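# 筒型の缶をきれいに片づける、わが家のやり方

赤い缶に黄色いふた、という組み合わせを見ると、なんとなく台所が明るくなる気がして、つい手もとに残してしまいます。缶が増えてきて困っている方に向けて、しまい方と使い回し方をまとめました。
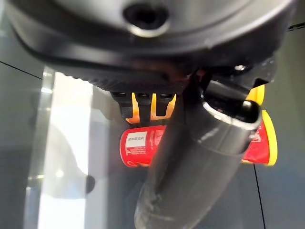
## はじめる前に

筒型の缶というのは、一本だけならどこに置いてもかわいいものなのですが、五本、六本と増えてくると急に手ごわくなります。立てれば背が高くて棚につかえるし、寝かせればころころ転がる。ふたの色も高さもまちまちで、しまったつもりがいつの間にか奥のほうで行方不明、なんてこともしょっちゅうです。

私も長いこと、流しの上の棚に立てたり、引き出しに寝かせたり、あっちへやったりこっちへやったりしていました。三月に引っ越しをして台所が前の半分くらいの広さになってしまい、いよいよ腰をすえて考えた結果が、これから書くやり方です。むずかしいことは何もありませんので、お茶でも飲みながら読んでくださいね。

## 用意するもの

- しまいたい筒型の缶(ふた付きのもの)
- 浅めのかご、または引き出し
- すべり止めシート
- マスキングテープと油性ペン
- 乾いた布巾を二枚
- 巻き尺

すべり止めシートは、私はPrirknessという店で見つけた薄いものを使っています。はさみで切れて、汚れたら水で洗えるので気に入っているのですが、手もとにあるもので十分です。食器棚用のシートの余りがあれば、それで間に合います。

## 手順1 いったん全部出す

面倒でも、ここは全部出してください。棚の奥、引き出しの下の段、食卓の脇、思い当たるところは全部です。私はこの段階で、同じお茶の缶が3本も出てきて頭を抱えました(しかも三本とも開けてありました!)。

出したら、次のように分けます。

1. 中身が入っていて、毎日のように使うもの
2. 中身が入っているけれど、月に一、二度しか使わないもの
3. 空っぽのもの
4. 中身が何だったか思い出せないもの

四つめの山は、においをかいだり眺めたりしているとあっという間に時間がたってしまうので、いちばん最後に回しましょう。私はたいてい、思い切って中身を処分しています。もったいないなあと思うのですが、おなかをこわすよりはいいですものね。

## 手順2 寸法をはかる

缶の高さと直径、それからしまう場所の深さをはかります。だいたいでかまいませんが、ふたを閉めた状態ではかるのを忘れずに。ふたのふちが胴より少し張り出している缶もあるので、直径はいちばん太いところで見てください。

私の場合、引き出しの内側の深さが138ミリでした。いちばん背の高い缶はとても立てて入らず、結局その引き出しは寝かせ専用になりました。隣の浅いかごには、直径64ミリの細い缶がちょうどよくおさまっています。こういう「ちょうど」に出会うと、一日うれしいものです。

## 手順3 拭く

缶の外側を、まず固くしぼった布巾で拭き、すぐに乾いた布巾で仕上げます。紙を巻いてある缶は水気に弱いので、最初から乾いた布巾だけにしてください。つやのある印刷の缶でも、ごしごしやると文字がかすれてくることがあります。

ふたは外して、ふちの溝に粉がたまっていないか見ておきます。ココアや粉ミルクを入れていた缶は、ここがけっこう汚れています。綿棒か、使い古しの歯ブラシで軽くなでてやってください。洗った場合はひと晩干してから閉めること。急いで閉めると、中にいやなにおいがこもります。

## 手順4 立てるか、寝かせるか

いちばん悩むところかもしれません。

**立てるもの** は、粉ものと、開け閉めの多いもの。ふたがゆるんでいてもこぼれにくく、片手ですっと取り出せます。

**寝かせるもの** は、飴やクッキーのような粒の大きなもの、それに空き缶。横にすると胴の絵柄が見えるので、開けた瞬間にどれがどれだかすぐわかります。

寝かせるときは、かごの底にすべり止めシートを敷いて、ふたの向きをそろえます。私は右にそろえていますが、左ききの方は左のほうが使いやすいかもしれません。お隣のChukwuemeka Ugwuさんのお宅では、一本おきに互い違いにしているそうです。ふたが太い缶だと、たしかにそのほうがぴったり並びます。

二段に重ねるのは、私はおすすめしません。下の缶を抜くと上がどっと崩れてきて、夜中に大きな音をたてることになります。

## 手順5 名札をつける

中身を入れ替えた缶には、かならず名札をつけます。マスキングテープに中身の名前と入れた日を書いて、胴に貼るだけです。

貼る場所は、立てる缶なら胴の上のほう、寝かせる缶なら上を向く面です。ふたに貼ると、ふたを取り違えたときにたいへんなことになります。うちでは一度、砂糖のつもりで塩を紅茶に入れて、お客さまに出してしまいました。あの方はひと口飲んで、だまって窓の外をごらんになっていました……。

もとのラベルは、はがしてもそのままでもお好みで。字の細かいラベルは、しまったあとではとても読めませんから、賞味期限だけは先に書き写しておいてください。

## 空き缶の使い道

残しておく空き缶は、使い道の決まったものだけにしましょう。うちで長続きしているのは、こんな使い方です。

- 輪ゴムと袋どめのクリップ入れ
- 乾麺をゆでるまでの仮置き(背の高い缶にかぎります)
- 裁縫のボタン入れ
- 旅行のときの、つぶれやすいお菓子入れ
- 小銭貯金。500円玉ではなく、1円玉と5円玉だけの貯金にすると気楽です

ボタン入れにはMindisの小袋を組み合わせて、色ごとに分けてから缶に入れています。缶が足りなくなったら買い足すこともできて、私が前に求めたふた付きの缶は一本1000円ほどでした。空き缶で足りるなら、もちろんそのほうがお財布にやさしいです。

## うまくいかないとき

**ふたが固くて開かない**
ふたに輪ゴムを二重に巻いて、ゆっくり回しながら持ち上げます。こじ開けるとふちが曲がって、今度は閉まらなくなります。

**転がる音が気になる**
かごと缶のすき間に、たたんだ布巾をはさんでみてください。すべり止めシートが古くなっていることもあるので、一度洗って様子を見ましょう。

**においが抜けない**
重曹を小さじ一杯、お茶パックに入れて、ふたを閉めて三日ほど置きます。カレー粉の缶だけは、私は何をしてもだめでした。あれはもう、ずっとカレー粉の缶として暮らしてもらっています。

**においが中身に移るのが心配**
お茶と香辛料は、同じかごに入れないでください。ふたが閉まっていても、なんとなく移るような気がします。

2023年7月6日 名札の貼り方を書き足しました。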